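2020-01-04

Progress report to the Zostotari small makers fund, second period
Submitted by Flirkorach

## 1. Summary of the period

In this period we finished the development of the Jeta set, we started to sell it, and we completed the change of our yarn supplier. We produced 1,134 pieces of all types and sold 732 of them. The remaining pieces are in stock and are listed by type in the table you received with the last payment request. The safety testing of the ties and buttons is done. The printed care booklet is late, and I explain the reason in section 5.

I would also like to ask for one change in the budget. It does not increase the total amount. Please see section 7.

## 2. The Jeta set

As described in our application, Jeta is a set of clothes and props for photographing babies in the first weeks of life. It has a knitted bonnet, a wrap, a pair of trousers with open feet and a small cushion cover. All four parts are sold together or separately.

In the first report we wrote that the bonnet was too tight for many babies. We made it on a new pattern with a wider back and a softer edge. The edge is now knitted sideways and sewn on afterward, so it stretches more than before. Photographers who tested the first version complained that it left a red line on the forehead, and this line is then visible in every close picture. With the new edge we received no such complaint. The bonnet now weighs 30 grams, and the old one was heavier.

The wrap was changed less. We made it longer, because many photographers like to go around the baby one more time and tuck the end under the back. The trousers had a problem with the waist. A newborn is usually lying in a curled position, and the waist slides down at the back. We raised the back part and left the front as it was. It looks a little strange when the trousers are lying flat, and two shops asked us if it was a sewing mistake. We have now put a sentence about it in the product text.

The cushion cover is the weak part of the set. It sells slowly when it is offered separately. Most studios already have their own cushions, often a big round one with a fitted sheet, and our cover does not fit those. We will keep it in the set for now, but we will not produce a new series before the current stock is finished.

## 3. Materials and supplier

Our previous yarn came in good quality but with color differences between deliveries. For ordinary clothes this is a small matter. For us it is a big one, as the photographer often puts the bonnet and the wrap in the same picture, and under soft window light a cream bonnet next to a slightly yellow wrap looks wrong.

From November we buy all the yarn from Hordiienko. They agreed to dye our five colors in one lot and to hold the lot for us, so that we can order from it in smaller parts. The minimum order for one color is 500 skeins, which is more than we wanted to take. We accepted it for cream, oatmeal and dusty rose, where we are sure of the sales. For moss and gray we share the lot with another customer of theirs.

The new yarn is a merino and cotton mixture. It is softer after washing than before washing, and we now wash every finished piece one time before it is packed. This takes time and drying space, but customers can use the piece on the same day they receive it. Photographers told us that they often buy a prop only a short time before a session, so we believe the extra work is justified. 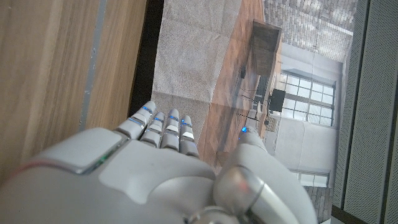

*White robotic hand, with blue lights at the fingertips.*

## 4. Safety and testing

In the application we promised that all parts would be tested for loose pieces, color fastness and the strength of seams. The testing is finished and the reports are attached as a separate file. In short:

- The wooden buttons on the trousers passed after we changed the thread. The first thread was too thin.
- The bonnet ties passed. We made them shorter than on the prototype.
- The color fastness was good for all colors except dusty rose, which gave a little color when wet. Hordiienko repeated the fixing of this color, and the second test was good.
- The small felt leaf that we planned to sew on the bonnet did not pass. It came off under pulling. We removed it from the product completely.

I know that the leaf was in the drawings which the fund approved. We tried a stronger stitch and also a knitted leaf in place of the felt one. The knitted leaf was strong enough, but it was thick, and when the baby lies on the side it presses on the head. We decided that the bonnet is better without it. Some customers had seen the early pictures and asked for the leaf, and we answered each of them with a short explanation.

We also wrote clear instructions that the set is a prop for a supervised session and is not sleepwear. The sentence is on the label, on the box and in the product text. In the first version it was only on the box, and one shop rightly told us that studios throw the box away.

## 5. Delays and difficulties

The care booklet should have been printed before the end of the year. It is written and laid out, but the printing did not happen. First we had to take out all the drawings with the leaf. Then we decided to add a page about wrapping, since many questions we receive by email are about this: which arm goes first, how firm it should be, what to do if the baby wakes up. We are not photographers ourselves and we did not want to print bad advice. The page is now with a midwife and with a studio photographer for checking. I expect the booklet to be ready in the next period.
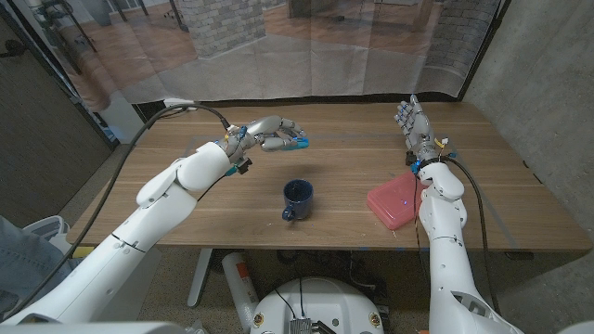

The second difficulty was returns. Shops have the right to send back unsold pieces, and we did not plan enough time for checking what comes back. A returned bonnet can have makeup on it, or animal hair, or the smell of a strong detergent. Every piece must be opened, looked at under a lamp, washed again and packed again. At first we did it at the end of each week, and the pile became too large. Now we do it every morning before the knitting machines start. It goes better, although I would not say that the problem is solved.

A third point is the size chart. We name our sizes by the weight of the baby and most shops name them by age. Parents who buy directly from us usually choose the right size. Parents who buy in a shop often take the bigger one, thinking that the child will grow into it, and then the bonnet covers the eyes in the pictures. We have prepared a new chart with both weight and age, and the shops will receive it together with the next delivery.

## 6. Sales and reactions

Of the 732 pieces sold, the largest part went to studios. Direct sales to parents were lower than we expected in the application. The price is probably one reason. Another is that a family uses such a set one time, for one session, and the studio normally brings its own props. We had hoped that parents would keep the bonnet as a memory, and some of them do, but I think we believed in this idea too strongly when we wrote the plan.

The best selling piece is the wrap in oatmeal. The least sold is the cushion cover in gray. Cream bonnets were sold out for a short time before the holidays, and we had to tell several customers to wait. Nobody canceled, for which we are thankful.

Reactions from studios are mostly positive. They like that the colors match between pieces. They would like darker colors also, for babies with darker skin, where cream can be too bright next to the face and the camera then makes the face too dark. We had not thought of this, and we should have. We asked Hordiienko for samples in rust and in deep brown, and the brown already looks very good to us. If the fund has no objection, we would like to bring one of these colors into the next series in place of gray.

## 7. Budget

Spending follows the plan in most lines. Materials are higher than planned on account of the minimum order described in section 3. Testing was also a little higher, for the repeated tests of the buttons and of dusty rose. Advertising is clearly lower. We planned to take a stand at two fairs and went to one. The other was in the same week as our biggest delivery and we did not have enough hands.

We ask for permission to move the unused part of the advertising line to materials. With this money we would pay for the yarn in the new color. The detailed sheet is attached, with the old and the new amounts next to each other. Please let us know if you need the invoices in translation – last time we sent them in the original language and it was not clear to us if this was enough.

## 8. Plan for the next period

- Print the care booklet and put it in all boxes, including the boxes already packed.
- Choose between rust and deep brown, order the lot and test it.
- Send the new size chart to all shops.
- Finish a smaller bonnet for premature babies. A hospital photographer asked for it, and the first sample is knitted. The ties are still too long for this size.
- Decide about the cushion cover.

We will also take new product pictures of the complete set without the leaf. Until then the old ones stay on our page with a note under them.

The next report will follow the same sections, unless the fund would prefer another order.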